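Standort > Kutent > Werkstatt > Tag der offenen Tür > Prüfliste Vorführtische

Prüfliste Greifervorführung, Donnerstag, 6. Oktober 2022
Ausgefüllt: Tane Ruawai
Gegengelesen: Keith Hollis

Gilt für die Tische der Handgreifer. Die Zustar-Zelle im Erdgeschoss hat ein eigenes Blatt. Angemeldet sind 70 Besucher in Gruppen zu sieben Personen.

1. Reibbeläge an den Greiferfingern
Ergebnis: mit Mangel, Betrieb zulässig
Am grünen Greifer sind die schwarzen Beläge auf beiden Seiten faserig, rechts läuft eine Falte quer über die Fläche. Lose Fäden vor der ersten Gruppe abschneiden, nicht abziehen. Ersatzbeläge sind bei Konivix bestellt, Artikel 415, Lieferung im November. 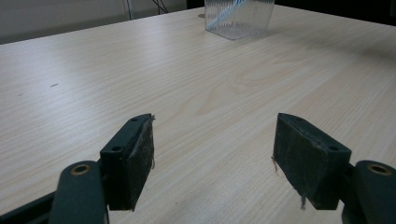 Keith Hollis: Bitte nicht bis November warten. Im Schrank müsste noch ein Satz von Yatsenko liegen, der passt nach meiner Erinnerung auch. Wenn ein Besucher fragt, warum der Griff nachlässt, will ich nicht über Lieferzeiten reden.

Nachtrag: Satz gesucht, nicht gefunden. Punkt bleibt offen.

2. Quetschstellen
Ergebnis: in Ordnung
Besucher fassen nur am Handteil an. Die Gelenke hinter den Fingern sind beim Schließen tabu, das wird vor jeder Gruppe angesagt. Kinder nur mit Begleitung, lange Haare zusammenbinden, Schals ablegen.

3. Halteprobe
Ergebnis: in Ordnung
Geprüft wird mit der hellblauen Zahnbürste über dem durchsichtigen Behälter. Gegriffen wird am geriffelten Teil, das untere Ende bleibt frei.

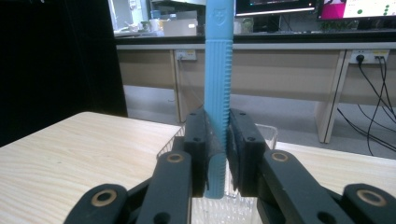 Die Probe wird vor jeder Gruppe einmal wiederholt. Rutscht der Gegenstand zweimal hintereinander, kommt der Greifer vom Tisch und bekommt den roten Anhänger. Keine Gläser und nichts mit Klinge verwenden, auch nicht auf Wunsch der Besucher.

4. Steckdosen und Leitungen
Ergebnis: mit Auflage
Unter der Arbeitsplatte hängen Leitungen in Schlaufen bis zum Boden. Der Gang auf dieser Seite bleibt für Besucher gesperrt. Absperrband liegt in Schublade 2. Hochbinden wäre besser, das hat Haustechnik unter Auftrag 885 auf der Liste.

5. Platz 5, beidhändige Vorführung
Ergebnis: in Ordnung, eine Anmerkung
Zwei Greifer, eine Person am Tisch. Der rechte hält die Zahnbürste, der linke bleibt offen, bis die Übergabe angesagt ist. Die Kabelschlaufen müssen an beiden Handgelenken genug Spiel haben. Anmerkung: Hinter dem Tisch läuft ein dünnes weißes Kabel über den Teppich. Abkleben, dann erst freigeben. Besucher stehen außerhalb der Schienen.

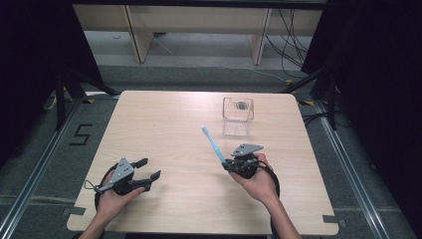

6. Fluchtweg und Erste Hilfe
Ergebnis: in Ordnung
Tür zum Treppenhaus frei, Verbandkasten vollständig, Augenspülflasche noch haltbar. Das Schild für den Sammelplatz wird neu ausgedruckt, das alte ist kaum lesbar.

Offen bis zum Einlass: Punkt 1 (Fäden), Punkt 4 (Absperrband), Punkt 5 (Kabel abkleben). Freigabe durch Hollis nach Rundgang.

3 Kommentare · 2 Mal geteilt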